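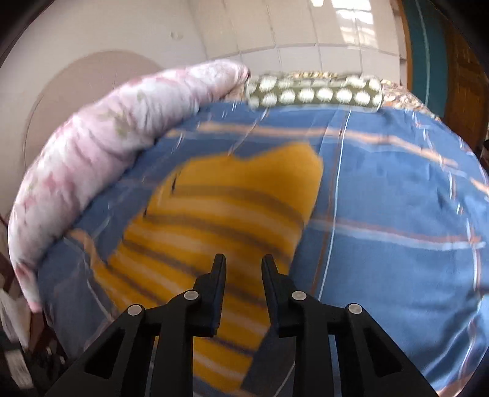
Blue plaid on the bed, Hillden

Home Threads Archive Search Join

Clostgate Trades List
Re: Request form on the website - how long is too long?

Gwion Pritchard wrote:

> Hello all. I'm redoing the request form on our site and I've got myself
> in a knot over it. The old one asks for name, phone and "what's the
> problem," and we end up calling everybody back to find out the rest.
> My brother-in-law wants to ask for the age of the furnace, the make,
> the square footage, a photo of the panel and how they heard about us.
> I think folks will give up halfway down. What are the rest of you
> asking for? And does anyone still bother with a fax line on there?
>
> Gwion

Hi Gwion, and hello to everybody I haven't talked to since the spring get-together (I still have somebody's casserole dish, blue lid, please claim it).

I was so glad to see this question, as we went through the very same thing at Ostrowski two years back and I still have opinions! We are a small outfit, as most of you know - eight of us counting the two who only come in for the busy months - and I'm the one who reads whatever comes in off the website, usually at 6:30 in the morning with my coffee before the trucks go out.

Our first form was your brother-in-law's form. It had 31 boxes on it. I'm not proud of that. I kept adding one more every time a tech came back grumbling that he hadn't known about the crawl space or the dog or the locked gate, and each box made perfectly good sense on the day I put it in. Then in June, which ought to be a big month for us, the requests just about dried up, and my husband sat down and tried to fill the thing out on his phone at the kitchen table. He quit at the water heater question, and he's married to me.

What we ask now is name, phone, street address, and a big roomy box that says "Tell us what's going on." Under that there's one line asking if it's an emergency, yes or no. The address was the one I fought for. A good many people left it off when it was optional, and then you have a fellow sitting in the lot who can't be told which way to point the truck. With the address I can put it on somebody's route before I've even called.

The roomy box does more work than you'd expect. People write you a whole letter if you give them the space. I had one last winter that went on for two screens about a noise in the wall, and by the end of it Len had worked out that it was a loose strap and brought the right one along with him.

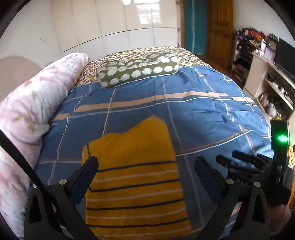
Mustard knit with the navy stripes, folded

Now, photos. I do like a photo of the panel, but I'd leave it off the form and ask for it when you call. Half my customers don't know which gray box is the panel, and the other half will send you fourteen megabytes of it sideways. When I'm on the phone I can say "open the little door, honey, and take it from where you're standing," and it comes out fine.

As for "how did you hear about us," I moved it to the invoice. The answers are better too. On the form everybody picked the first thing on the list, so for a whole year I believed we were getting all our work from the phone book.

You asked about the nuts and bolts a while ago, so I'll say it here: we use Firkau for the form and it costs us $85 a year. It's plain looking but it sends me a text when one comes in, and it keeps a copy, which saved my bacon when the office email went down for three days. Before that we'd paid a man $545 to build us one from scratch, and it never once worked on my sister's tablet. If anybody has a cheaper way I'd love to hear about it.

One last thing and then I'll let you all get back to work. Whatever you put on the form, put something nice on the page that comes up after they hit the button. Ours used to say "Submission received" and we'd get the same request three and four times over from people who weren't sure. Now it says "Got it, thanks - Marge will call you before noon," with the office number under it, and I do call before noon, even if it's only to say we can't get there until tomorrow.

Oh, and the fax line! We took ours off and got one complaint, from a property manager in Hillden who has faxed us every work order for as long as I've been here. I put it back on for him in small print at the bottom. He's a good customer.

Do send us the link when the new form is up, Gwion, and I'll fill it out on my phone and tell you where I got tired.

Warmly,
Marge
Ostrowski, front office

6 replies | 3 shares

Recent threads
Magnetic truck signs that stay put
Who answers the phone after five?
Paying the summer help: weekly or every two weeks
Claimed: casserole dish, blue lid
Putting the crew's first names on the website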